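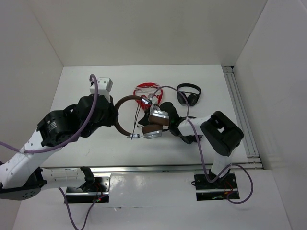 What does the Rikau interconnector carry?

Electricity, in both directions. The cable links the Rikau coast with the grid on the Menzies side of the strait. Power flows toward whichever side has the higher price at that hour, and the direction can change several times a day.

Does it carry gas?

No. The old gas pipeline follows a different route and is run by Joslow. Questions about gas supply contracts should go to them.

Why was it built?

Before the cable, Rikau bought nearly all of its winter fuel from one supplier under a long-term contract. When that supplier cut deliveries in February, two years running, the government had little to bargain with. The cable gives it a second source. It does not end fuel imports, and the energy ministry has never claimed that it would.

How much power can it move?

The rated capacity is 1,000 megawatts. In normal operation it is held to 80 percent of that, so there is room if a power plant on either side trips. The operators can agree to go higher for short periods.

Who owns it?

Breltora owns the cable and both converter stations. Each government holds a minority share in Breltora – neither can block a sale of power on its own, but both must agree to any change in ownership.

Can one country shut it off for political reasons?

Under the treaty, either side may stop flows only for safety or to protect its own grid. It has to give a written reason within two days. Disputes go to a three-member panel, currently Nives Benedetti, Katsuhiko Kobori and Hatsue Tamura. The panel can order payment for lost trade. It cannot order the cable switched back on, and that was the main objection raised by the opposition during ratification. 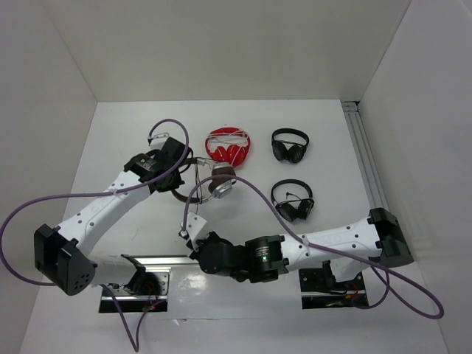

The panel has heard one case so far, over a shutdown that lasted nine days. It found for Rikau on two of the three points. The ruling is public, apart from the pages on pricing.

Will my bill go down?

Possibly a little. Wholesale prices have been less jumpy in winter, but network charges went up to pay for the converter stations.

Were residents consulted?

Breltora received 2,462 written comments on the route. Most were about the landing site and fishing grounds. The landing point was moved north as a result.

Who do I contact?

For the treaty and the panel, write to Eglė Ots. For land access and repairs, write to Dimas Tuhumury.

Last updated July 26, 2023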